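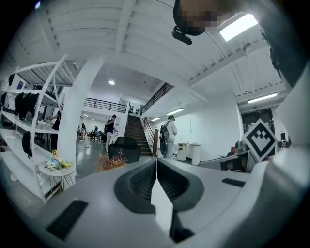
About the Manipulation Club

The Manipulation Club is a student group at the Jistberg School of Engineering. Members build hand-held grippers, record everyday tasks with them and use the recordings to train a robot arm. The club is open to students in any year and any department. No programming experience is needed to join, although most members learn some Python in their first term.

What we work on

The main project is Torik, a hand-held gripper with a camera that looks out over the fingers. The housing carries a square fiducial marker, and the finger pads are ribbed to hold small parts. An operator carries the tool through a task such as sorting blocks or clearing a table. Each run is stored as one recording with its video and a short text label.

Perrin is the software side. It sorts the recordings, flags runs where the marker was lost for too long, and prepares the rest for training. Perrin began as a set of scripts kept on one laptop and was rewritten in October so that several people could work on it at once. The labeling guide was rewritten at the same time and is now on version 2.

The current data set holds almost 2,000 recordings. Runs longer than 60 seconds are split before labeling. Failed grasps are kept and labeled as failed.

How the club is organized

Members join one of two groups. The hardware group designs housings and pads, assembles the tools and keeps the parts list up to date. The data group plans tasks, records, labels and trains. Changing groups between terms is common, and members of either group may sign up for recording sessions.

New members complete a short bench course before they use the tools alone. It covers fitting the finger pads, checking the jaw for play, camera focus and marker calibration. A tool that fails the calibration check goes back to the hardware group with a note of the error.

Membership stands at 53 this term. There is no fee. Members supply their own laptops; tools, spare pads and storage cards are signed out from the club.

Competition

The club enters the Ukstead Student Handling Trials, where teams are given a set of objects and a fixed time to move them into marked bins. Last year our arm completed the rigid objects and dropped most of the soft ones. Work on softer pads and a slower closing speed came out of that result.

Joining

Applications are accepted at the start of each term through the student activities office. State which group you prefer and list any shop or lab training you have already completed. Applicants who miss the deadline may attend open recording sessions until the next intake.

Page last updated December 18, 2018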